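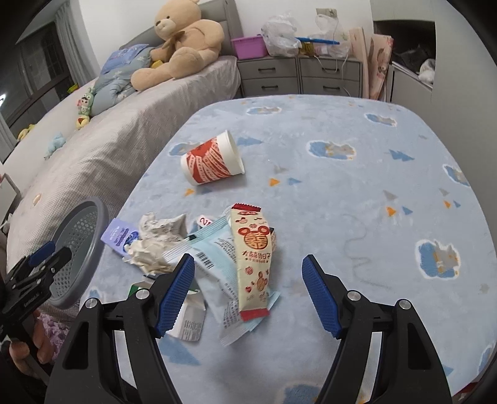

Home tidying sessions: we're looking for people to join us, and to help us get the gripper safety part right this time

Mudden is the household project at Stondotport, and we are looking for new participants who can spare a few Saturday mornings, a pair of steady hands and a room that gets lived in. You'll be working with two hand-held grippers, one in each hand, picking up the ordinary litter of a day (wrappers, paper cups, napkins, torn bits of carton) and putting it in a basket. The recordings are used to teach robots to do the same job. No technical background is needed, and we mean that!

Before you sign up, please read what happened in June

We would much rather you heard this from us. During the June sessions one of our grippers, from a batch we call the Núñez batch, failed to open when the participant let go of the trigger. The return spring had slipped off its post inside the handle, and the jaws stayed closed on a fold of the participant's sleeve and a little of the skin underneath. She had a bruise and a fright, and she was very kind about it, but it took far too long to get her free because the release screw could only be reached with a tool that was out in the van.

We stopped all sessions that same day and called every gripper back to our workshop in Jistholm. We opened up 87 of them and found the same spring sitting badly in several more. All of them now have a retaining clip over the spring and a release tab you can push with your thumb, and each one has been through 1,605 open-and-close cycles on the bench before going back in its case. We are pleased with the repair — but a bench is a tidy place and a bedroom floor is not, so the next round of sessions will go slowly and with a lot of checking.

What you would be doing

A session lasts 90 minutes, breaks included, and takes place in your own home. One of our staff stays with you throughout. You'll start by trying the release tab on both grippers until you can do it without looking, and then you'll clear small areas of floor, rug or tabletop. Light, crinkly things are the hardest to pick up, so please don't worry about dropping them. Drops are useful to us.

After each session we'll ask how your hands feel and whether the jaws stuck, dragged or closed when you didn't expect it. Please tell us even if it seems too small to mention. The June participant had noticed a stiff trigger earlier that morning and didn't like to make a fuss, and we hadn't asked.

Who can take part

Anyone over 18 with comfortable use of both hands. Short or close-fitting sleeves, please, and rings off. Pets are welcome in the home, but they need to be in another room or well out of reach while the grippers are moving, and the same goes for small children.

You'll be paid 700 for the full set of sessions, and if you decide to stop partway through you'll be paid for everything you've done up to then.

How to apply

Write to Kibet Massawe at the Stondotport office with a few lines about yourself and the room you have in mind. Kibet is happy to send the full fault report to anyone who asks, whether or not you go on to apply.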